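读书的人为什么不肯承认自己看的是图

阅读时间:约12分钟

我家书架最下面一层放的是图像小说和漫画。放在最下面,理由我对外一律说是开本太大,上面几层塞不进去。这话有一半是真的。另一半是,客人站着的时候看不见最下面一层。

我今年写书评写到第18个年头,读者以为我家里堆的全是厚书,我也乐得让他们这么以为。去年六月搬家,搬家公司的小伙子抱着一箱书上楼,中途歇脚,掀开盖子看了一眼,说:“老师,您家孩子挺爱看漫画啊。”我说是啊。我没有孩子。

这件事在我心里放了半年多,今天想拿出来说一说。一个中年人,靠读书吃饭,为什么在一个陌生人面前,宁可临时生一个孩子出来,也不肯说这箱书是自己的?

先说我读的都是些什么。有一本叫《布雷万斯》,原名Brevance,讲一座造船的小城在船厂关门以后怎么过日子。全书383页,其中有将近二十页一个字也没有,只画一个老焊工在家里走来走去:开冰箱,关冰箱,去阳台,回来,再开冰箱。我头一回读,这一段翻得飞快,心想作者在凑页数。翻到后面,老焊工终于开口说话,说的是“冰箱门该换胶条了”,我坐在那里半天没动。我倒回去把那二十页重新看了一遍,这一遍用了四十分钟。

如果换成文字小说,作者要么写“他百无聊赖”,要么写上三千字的冰箱。前者太省,后者会被编辑删掉。图像小说的办法是把冰箱门画给你看,一格一格画,看多久随你。这里面的时间归读者管。我翻得快,老焊工就是个闲人;我翻得慢,他就是个没有了去处的人。一本书能让我因为自己的手快而感到羞愧,这样的书我一年也碰不到几本。

可是我给这本书写的书评,前后改了五稿,每一稿都在讲“后工业时代的身份焦虑”。冰箱门三个字,一次也没出现。

这就要说到我们这个行当的毛病了。写书评的人谈起漫画来,有一种特别的口气,类似于家长会上表扬别人家那个调皮孩子:“其实他很聪明的。”我们爱说某本漫画“有文学性”,说它“超越了漫画的范畴”,说它“堪比长篇小说”。仔细想想,这些话没有一句是在夸漫画,全是在祝贺它考上了别的学校。我从来没有见过谁夸一部长篇小说,说它“堪比漫画”。倒是有人这么骂过。

“图像小说”这个词本身也有点可疑。我查过自己历年的稿子,凡是我想推荐给读者的,都叫图像小说;凡是我想顺便踩一脚的,都叫漫画。同一个作者,上一本我喜欢,他是图像小说家,下一本我不喜欢,他就成了画漫画的。这套标准执行得相当严格,只是从来没写在任何地方。

图书馆在这件事上也没有帮上忙。我常去的那家区图书馆,把所有带格子的书一律上架到少儿部。《布雷万斯》在少儿部,旁边是教小朋友刷牙的绘本。我去借的时候,坐在一把高度大概到我小腿的椅子上翻了半个下午,膝盖顶着下巴。有个小姑娘走过来问我这本好不好看,我说好看,就是有点慢。她翻了翻,说这个爷爷怎么老开冰箱。我得说,这是我听过的关于这本书最切题的评论,比我那五稿都强。

后来我写信给图书馆,建议把成人图像小说单独设架。馆方回信很客气,说会考虑。三个月后我再去,果然有了变化:《布雷万斯》从少儿部移到了“美术技法”,左边是素描石膏像,右边是怎样画马。
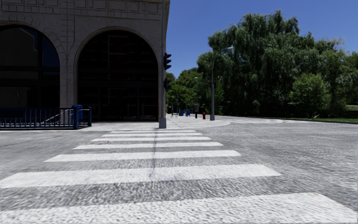 斑马线与街角的石砌楼房

与此同时,推荐榜单倒是越来越多了。每年年底各家都要发一份“年度十佳图像小说”,有给青少年的,有给“不爱看书的青少年”的,后一种尤其让我不平。把漫画推荐给不爱看书的孩子,意思是说,你先吃这个,吃开了胃,将来好吃正经饭。我小时候挑食,我妈就是用这个办法骗我吃胡萝卜的,把胡萝卜切碎拌在肉末里。我到现在也不吃胡萝卜,肉末倒是很爱吃。

我有一个外甥,今年十四岁,属于家长们公认的“不爱看书”。我亲眼见他一个周末看完了《魏特洛》全套。《魏特洛》原名Weltlow,是一套科幻长篇,讲一颗星球上的邮差,总共59册。他看完以后能画出那颗星球的邮路图,能说出哪一站在哪一册里被洪水冲掉过,还能跟我争论第三十几册里有个配角的动机前后不一致。他争得对,我回去查了,确实不一致。我姐姐在旁边听完这一切,叹了口气,说:“你什么时候能好好看本书。”

(一个周末看完全套,我后来想想是夸张了,应该是一个周末加上星期以内若干个本该睡觉的夜晚。这笔账我没有向我姐姐报告。)

我姐姐不是不讲理的人。她担心的是字数。在她看来,阅读是一种可以按字计量的劳动,漫画一页才几个字,等于上班摸鱼。她让孩子读的那套名著缩写本,我翻过一本,把一个女人的一辈子缩成了四千来字,结婚、外遇、火车,各占一段,后附思考题。我宁可外甥去看邮差。邮差至少把每一封信都送到了,不送缩写本。

再说一个我自己都觉得不大光彩的例子。托尔莫德·巴克隆德(Tormod Backlund)这个人,国内知道的不多,他写过一本谈漫画阅读的小册子,叫《格子之间》。书里说,读漫画最要紧的部分是两个格子中间那条白边,作者在那里什么也没画,全靠读者自己去补。他举的例子是:前一格,一个人举起杯子;后一格,杯子在地上。摔没摔,谁摔的,生气还是手滑,都在白边里,都归你。

我读到这里拍了大腿,随即写了一篇长文,引经据典,把白边跟国画的留白、戏曲的虚拟、宋词的换头全都拉上了关系。文章发出来反响不错。有读者来信问:您最近在读哪些漫画?我回信说,最近比较忙,主要在读理论。

这种事我猜不止我一个人干过。谈漫画的理论书,放在书架第二层;漫画本身,放在最下面一层。好比一个人收了满柜子的菜谱,跟人说起火候来头头是道,问他晚饭吃什么,他说这个太俗。

当然,反过来的毛病也有。近几年另有一派人,专门替漫画打抱不平,凡是带格子的都要叫好,说谁不看漫画谁就是傲慢。这一派我也有点吃不消。漫画里不好的东西跟小说里一样多,甚至因为画出来了,更没处藏。一本坏小说,你还能安慰自己说是翻译的问题;一本坏漫画,那个人的左手就是长在了右边的胳膊上,翻译没有办法。

我举一本。《奇兹毛迪亚》(Csizmadia),去年宣传得很厉害,腰封上印了六个人的推荐语,其中一句是“重新定义了孤独”。我花了一个晚上看完。主人公每隔几页就站到窗前,窗外每次都下雨,他每次都不说话。看到第五扇窗户,我开始盼着他能遇上一个擦玻璃的。这本书的作者显然也读过巴克隆德,知道不画的地方很重要,于是大量地不画。可是老焊工的二十页沉默,你知道他在忍什么;窗前这位的沉默,我怀疑他就是没什么要说。两种空白印在纸上颜色是一样的,价钱也差不多,后者还贵十块,因为用了特种纸。

这本书我没有写书评。编辑来约过,我推掉了,说对图像小说不太熟。这话讲得非常顺口,后来我才发现,我为了不得罪人,把自己十几年的阅读又藏了一回。上次是藏给搬家的小伙子看,这次是藏给同行看,手法毫无进步。

有时候我想,问题恐怕出在“看”和“读”这两个字上。我们说读小说,看漫画。读是正襟危坐的事,看是顺便的事,看电视,看热闹,看孩子。一个人说“我在读书”,家里人走路都会放轻脚步;说“我在看漫画”,家里人会让你去收一下衣服。我试过的。同一个下午,同一把椅子,换了一种说法,衣服就得我收。

我给自己定过一个小小的改正计划,就是在地铁上公开看漫画。第一天我带了一本硬壳大开本,封面是一只穿大衣的鹭。我坐下来,摊开,旁边的人果然看过来。我立刻觉得有必要做点什么来表明身份,于是掏出一支铅笔,夹在手指中间,隔一会儿就皱着眉头在页边点一下。到站的时候我发现自己一共看了三页,点了二十来个铅笔点,没有一个有任何意义。那本书不便宜,现在那三页上还像是出了疹子。

第二次好一些,铅笔没带。第三次坐在我对面的是个上了年纪的女士,拎着菜,手里也有一本漫画,书包着旧挂历纸做的书皮,从外面什么也看不出来。是她翻页时我瞥到的格子。我们对视了一下,很快各自低下头去。我很想问问她看的是哪一本,可是我也知道,她包那层挂历纸就是为了不让人问。

常有朋友让我推荐入门的书,尤其是那些“想试试但是怕看不进去”的成年人。我现在的建议很简单,不要从得奖的开始。得奖的图像小说十本里有六本是讲作者父亲的,都很沉重,也多半都很好,可是一上来就读别人家的父亲,容易消化不良。可以先找《库科塞尔》(Cukosell)来看,讲一个小镇上的面包师跟邻居为了一堵墙打官司,打了一辈子。这本书没有得过什么奖,腰封上也没有人说它重新定义了什么,画得甚至有点土,面包都画得像石头。但是打到后来,两家的孩子都长大搬走了,镇上也没剩几户人家,两个老头每回开庭都搭同一辆车去,因为只有一辆车了。两个人坐在后排,中间隔着一袋面包。那一格没有一个字,占了整整两页。

我把这本书借给过四个人,还回来三本。没还的那位是个研究古典诗歌的,借的时候说是“翻翻看”。上个月我在他家吃饭,看见书在他卧室的床头柜上,上面压着一本很厚的诗集,压得端端正正。我没有作声。他大概也会跟人说,是开本太大了,别处放不下。

写到这里,我去书架那边站了一会儿,想着是不是应该把最下面一层挪到中间去,挪到跟眼睛一样高的地方。量了一下,真的放不下,《布雷万斯》比层板的间距高出一指。要放就得把整块层板拆下来往上移一格,那样的话,第二层那些理论书就得横过来躺着。

我找到了螺丝刀,还没找到梯子。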